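Revised January 17, 2019

## 7. Leveling and first rinse

This section covers the Jitero 66 countertop dishwasher after it has been unpacked and the hoses have been fitted (section 6). You will need a spirit level, a towel and the flat wrench from the accessory bag.

### 7.1 Leveling the cabinet

1. Put the machine where it will be used. Leave a gap behind it so the hoses can bend without kinking.
2. Set the spirit level on top of the cabinet, first side to side, then front to back.
3. Turn the front feet with the flat wrench. Clockwise lowers the corner.
4. Tighten the lock nut on each foot against the cabinet.
5. Open the door halfway and let go. It should stay where you left it. If it drops, see "Door springs" in section 9.

**Note:** The rear feet are fixed. If the counter slopes toward the wall, use the plastic shims supplied. They can be stacked.

### 7.2 Setting the water hardness

The machine leaves the factory on the middle setting. Your water supplier can tell you the hardness in your area.

1. Turn the machine on and hold **Program** until the light blinks.
2. Press **Start** to step through the settings. The table is inside the door of the detergent cup.
3. Turn the machine off to save.

Owners in Sketdale should use the highest setting. The supply there changed in August and the older leaflet is wrong.

### 7.3 First rinse

Run this cycle with the racks empty and no detergent.

1. Open the tap slowly and check both hose joints for drips.
2. Fill the salt container with coarse dishwasher salt. Wipe up any spilled grains.
3. Select **Rinse** and close the door until it clicks.
4. Press **Start**. The cycle takes up to 15 minutes.
5. When the pump stops, close the tap and check the joints again.

> **CAUTION:** Do not use table salt. It can clog the softener, and the damage is not covered.

> **CAUTION:** Wait for the pump to stop before opening the door. Hot water may splash out.

A little water left under the filter is normal. If the filter cup is full, the drain hose is probably too high. Lower it and repeat the cycle.

### 7.4 Before the first load

Scrape off food scraps but skip the pre-wash. Stand plates in the lower rack facing the spray arm, and spin the arm by hand to check that nothing blocks it. Hand-wash anything with a glued handle.

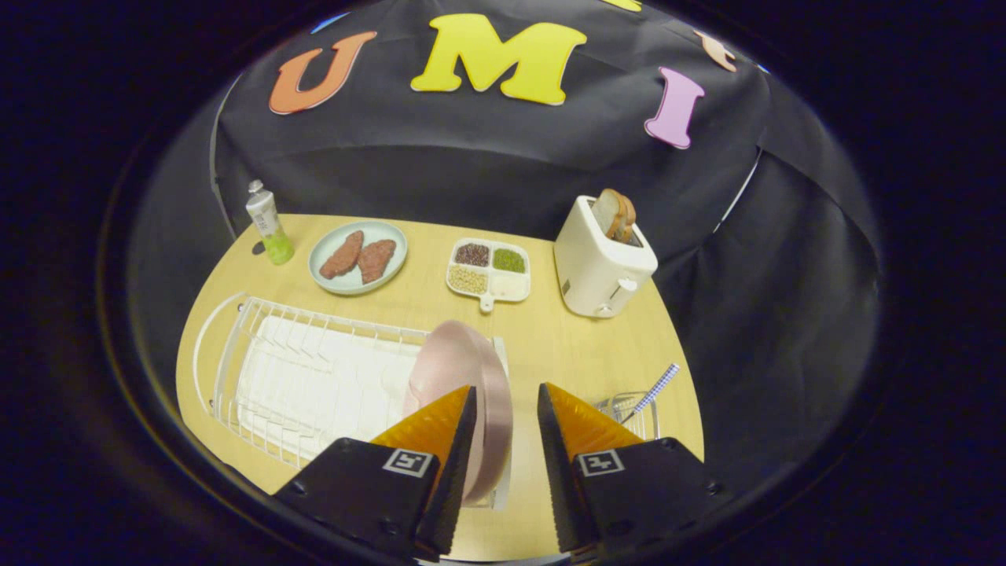
*Reading time: 7 minutes*

Text by Signe Strand for Midtbø. Continue with section 8, "Daily programs."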